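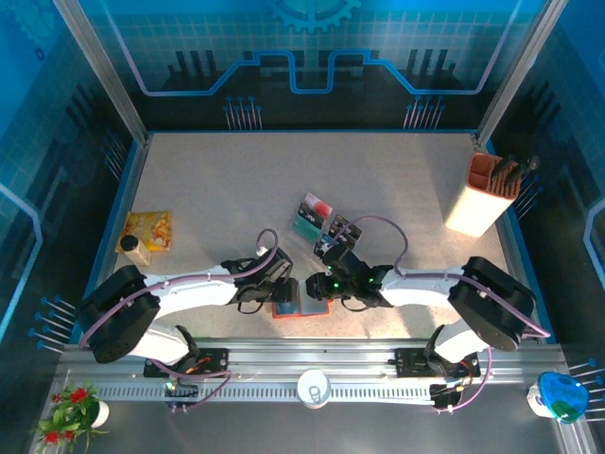

Tabletop with both arms over the small box.

Ticket: Premiers timeline shows wrong terms of office after import
Project: Piturdale Political History Archive
Component: Sirno (catalogue and timeline)
Reported by: Nuwan Begum
Assigned to: Karthik Majumder
Priority: Medium
Status: Resolved

Description

The timeline of British prime ministers has been wrong since the May import. Anyone who held office more than once is now shown with a single unbroken term. Gladstone appears as prime minister from 1868 to 1894 without a gap, and Disraeli's bar sits on top of his. Churchill runs from 1940 to 1955, straight through Attlee's government. Baldwin has the same fault.

People who served one term only are displayed correctly. I have checked Attlee, Eden and Asquith.

Steps to reproduce

Open the timeline and set the range to 1860–1960.
Switch on "Holders of office".
Select Gladstone. The panel reads "In office: 1868–1894".

Expected: four separate entries, starting in 1868, 1880, 1886 and 1892.

The individual biography pages are fine. The text there was typed by hand and does not draw on the office table.

Comments

Karthik Majumder
Reproduced on the live site and on the test copy. The source file from Skollik has one row per term, as it should. After import there is one row per person per office, with the earliest start and the latest end. So the rows are being merged on our side.

Nuwan, did you tick "Combine duplicates" on the import screen?

Nuwan Begum
Yes. The Roy letters had come in twice the time before and the guide says to tick it. I did not expect it to touch the office table.

Karthik Majumder
It touches every table in the file. For letters it compares sender, recipient and date, and that works. For offices it compares only person and office, so two terms of the same person look like a duplicate. The dates are not part of the key.

I have run a check on the test copy. 114 office rows were merged by the import. Most of them are cabinet posts and not prime ministers, so the fault is wider than the timeline suggests. Palmerston at the Foreign Office is affected, for instance.

Nuwan Begum
Can the old rows be brought back from backup? I have corrected 13 entries by hand since the import (spelling of names, mostly) and would like to keep those.

Karthik Majumder
A full restore would lose them. I would do the following instead:

1. Export the person table as it stands, with your corrections.
2. Clear the office table only.
3. Change the key for offices to person, office and start date.
4. Import the office rows again from the Skollik file, with "Combine duplicates" off.
5. Rebuild the timeline index.

Your corrections are all in the person table, so step 2 does not affect them. Please do not edit any office entries until I have finished.

Nuwan Begum
Understood. Go ahead on Monday, the reading room is shut and the public terminals are off.

Karthik Majumder
Done on the test copy first, then live. The rebuild failed once with "end date before start date" and stopped at row 6 of the batch. The cause was a typing error in the source file: Rosebery's term was given as 1894–1885. Corrected to 1895 and run again without errors.

Gladstone now has four entries, Churchill two and Baldwin three. Disraeli has two and no longer overlaps with anyone.

Nuwan Begum
Checked against the printed list. The premiers are right and so are the foreign secretaries. My name corrections are all there.

One thing left over: Derby shows only 2 terms, 1858 and 1866. The one in 1852 is missing.

Karthik Majumder
The 1852 term is not in the Skollik file at all, so this is a gap in the source – the import did not cause it. I have added the row by hand (February to December 1852) and marked it "local addition" so that the next import leaves it alone. I have also written to Skollik about both this and the Rosebery date.

Resolution

Key for the office table changed to include the start date. Office rows imported again, timeline index rebuilt. Import guide amended: "Combine duplicates" is now to be used for correspondence files only.

Closed by Nuwan Begum.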